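Visit report: Drullitz, Runbridge site

Purpose of the visit

The visit was arranged in September at the invitation of Drullitz, which is offering its two-arm handling kit to training centres and small workshops on either a purchase or a yearly service basis. We were asked to see the kit in use, to put questions to the staff who support it, and to report on whether it should go forward to a trial at our Salazar building. Four members of the technical services group attended. Kieran Oakley received us and remained with the party throughout.

Arrangements on the day

We were signed in at the front desk at 9.30 and given a short safety talk. Visitors are kept behind a painted line while the arms are powered, and an emergency stop is fixed at each end of the line. The talk was clear, although the printed sheet that went with it referred to an older layout of the room and should be replaced before larger parties are admitted.

The offer

The kit is sold under the name Jovier. It consists of two arms, a pair of grippers, the control software and a set of spare finger pads. The price quoted for one gripper with its sensor boards is £3,901, or £3,729 where two or more are ordered together. A replacement set of pads costs £487. The arms are priced separately, and we have asked for that figure in writing. The service plan includes remote support during office hours and one visit a year. Delivery is given as 90 days from order.

Mr Oakley explained that most of the enquiries received so far have come from colleges. He was open about the limits of the kit. It is intended for light household and kitchen items, and the firm does not recommend it for sharp tools or for anything that must be kept sterile.

The handling session

The main part of the morning was given over to handling work with an operator guiding the arms. The work area is dressed in green cloth so that the background can be replaced later in the recorded footage, and Drullitz offers those recordings to customers as a further service. Our interest lay mainly in the grippers and in how they are brought to a rounded, ribbed object such as a large bowl. 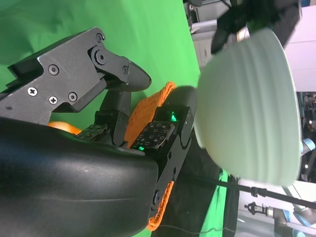

The finger pads are regarded as wearing parts, and the group asked how often they would need to be changed. Drullitz could give no firm answer, as this depends on the items handled. We consider that the cost of pads should be included in any budget from the outset. The screws are of more than one type, so a technician would need both cross-head and hex drivers to hand. We have suggested that a small tool roll be supplied with the kit.

Points to be settled

Written prices for the arms and for the second year of service.
Floor space needed at Salazar, including the visitor line.
Ownership of recordings made on our premises.
Name of the person who would train our staff.

Recommendation

The group recommends a trial of one term, subject to satisfactory replies on the points listed.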